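The Chore Column

Can it do the bathroom yet?

Short answer, no. Longer answer, sort of, in bits, on a good day, if you move the bath mat first.

I get asked this at least once a week now. Usually by people who have seen a clip of a machine folding a towel and want to know when they can stop scrubbing. I cleaned for a living before I wrote for one, did motel rooms outside Reltstead, 40 toilets on a bad Monday. So I have opinions about this and no patience left for the towel clip.

Folding a towel is a nice problem. It's on a table, it's dry, it's the only thing there. A bathroom is a mean little room full of glass and chrome and white things against other white things. Shiny walls too, half the time. You and I know the shower door is there without thinking about it. We bumped into it once and learned. A machine looking at clear glass sees the wall behind the glass, and now it has to work out what's between.

Then the hands. Two metal fingers, mostly. Fine for picking up a cup. Look at what a bathroom wants from them: a lever on the mixer, a bent door handle, a hose that hangs in a loop and goes wherever it likes. A lid that's shut and has to come up. 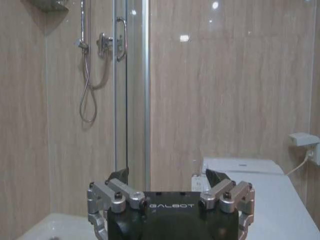

The lid is not the job

Malcolm Ellwood, who I argue with about this, says I'm moving the goalposts. He runs a small outfit called Indero that does maintenance for apartment blocks, and he's keen. He says five years ago the thing couldn't find the toilet. Now it can find it, get the lid up, get hold of a brush. Give it time.

Fair enough. But lifting a lid is not cleaning. Holding a brush is not cleaning. Cleaning is looking at the bowl, deciding what kind of dirty it is, and knowing when you're done. Brown near the water line, is that a wipe or is that a soak? Is it scale? Press how hard? I could tell by feel through a rubber glove. The brush sort of drags when there's scale and slides when theres not. I've never seen a spec sheet that mentions it.

And the extras. Everybody has extras now. Electric seats with a panel of buttons down the side, a cord running to the wall. You don't want that lot sprayed. A brush in its holder on the floor, so down you go, past the shower glass, up again with the thing dripping, over to the bowl, without painting the floor on the way. I used to do that with my hip against the wall. The robot has two arms and no hip.

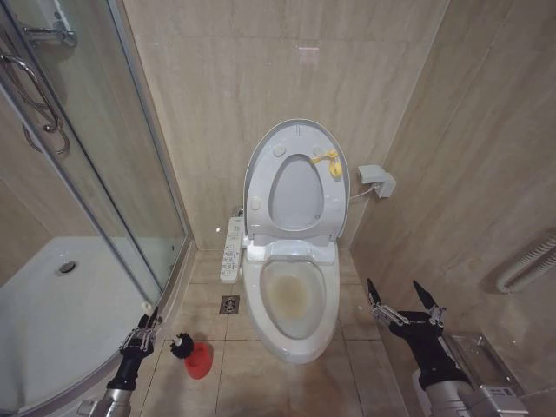

Vol. 12, No. 7

Where was I. Space. Motel bathrooms are small and home ones are often smaller, and the toilet is always jammed in between something breakable and something hard. Shower on one side, radiator on the other. Whoever designs these rooms has never knelt in one. A person folds up. We tuck an elbow, we lean on the tank, we do the back of the base by touch with our face turned away (you know why). That's the grimy part, round the base. It's also the part no demo ever gets to.

Mervyn Blackburn wrote in last month to say the answer is to build bathrooms for robots. Wall-hung toilets, one big drain, hose it all down. He may be right! It would be easier on people too, and we've been asking for it a lot longer. But his letter had a price in it, $665 for the toilet alone, and I don't know anybody ripping out a perfectly good one so a machine can reach round it.

What I would pay for today is smaller. Something that does the floor and gets into the corners. Something that does the shower glass every night so it never builds up, glass being flat and boring and exactly the sort of thing a machine should be doing. Nillance has a glass one out for $337 and my sister likes hers, though it sulks at the curved bit and she finishes by hand.

The toilet, though. I'd say keep your gloves. If Malcolm wants to send one round to my place he can, I'll leave the brush out and the door open and go sit in the kitchen. I'm not cleaning first. That's the whole test, that I don't clean first.

He says give him till July. I'll be nearly 70 by then and very happy to be wrong.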